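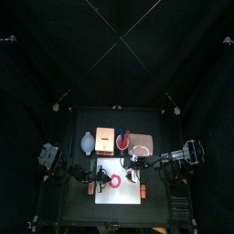
Small Things for a Small Table - the May gallery

Welcome back to the gallery! May has been all about the little table: bowls, boxes, cups and boards, the sort of bits and pieces that live in the back of a cupboard until somebody puts them out together and you suddenly see how nice they look. There are 227 pictures in the full Clarkberg album now (I know, I know) and I'm only putting up a handful of notes on this page, otherwise we'd be here until Friday.

I do love a dark tabletop for this sort of thing. Pale plastic can look like nothing at all on a pale kitchen worktop, and then you put it on something dark and every handle and lid shows up beautifully. I've written a line or two for each of my favourites, going by what I'd be happiest to have in my own kitchen.

The blue bowl
Pale blue, translucent, and more oval than round, with a small handle tab at each end. I'm a sucker for handle tabs. They make a bowl so much easier to pass across a table, and this blue is lovely - very soft, like the old bathroom glass my gran had on her windowsill. I'd fill it with cherry tomatoes and leave it out all day.

The wooden box
Light wood, a rectangular lid and a dark slot in the top. I have wanted a box with a slot ever since I was six and had to make do with a shoebox and a pair of blunt scissors. Recipe suggestions, raffle tickets, loose change, notes for the cook, it would do for any of them. Light wood goes with everything too, and it warms up a row of plastic no end.

The cup with the red and the blue
One red utensil and one blue one, standing up in a translucent cup with a reddish tint to it. Such cheerful colours together! This is how I keep my own spoons at home, handles up in a cup by the hob, and I would never go back to a drawer. My drawer at the Notevmont flat used to jam every single time I wanted the potato masher.

The square container
Translucent again, with a pale lid, and something pale and crumpled tucked inside. Square ones are the best for a crowded fridge, they sit up against each other so neatly, and I've got 2 at home that have outlived every round tub I ever bought.

The white board
Plain, white, rectangular, and probably the hardest worker of the lot. I use mine for everything: rolling, chopping, laying things out before I start, carrying toast to the sofa. Anything with a bit of colour looks cheerful on white, and a red-and-white something always catches my eye first.

The pink flower
My absolute favourite! A pink ring in the shape of a flower, sitting on the white board like a daisy that's wandered in from a different party. I'd want one in every colour. If you've got a flower shape in your own cupboard I'd love to hear what you do with it - biscuits? Napkins? A frame for a very fancy fried egg?

A few bits of album news before I go and put the kettle on. The Bae pages have been tidied up and the lids and jars are all together at last, after far too long mixed in with the tea towels. The Nerusa set is next, 110 pictures of it, mostly baskets and enamel, and I'm still choosing which ones get a note. Older galleries are in the list under the month names, with the mugs in their own section because there are so many of them.

Comments are open as usual, and I read them all in the evening. Next month it's trays!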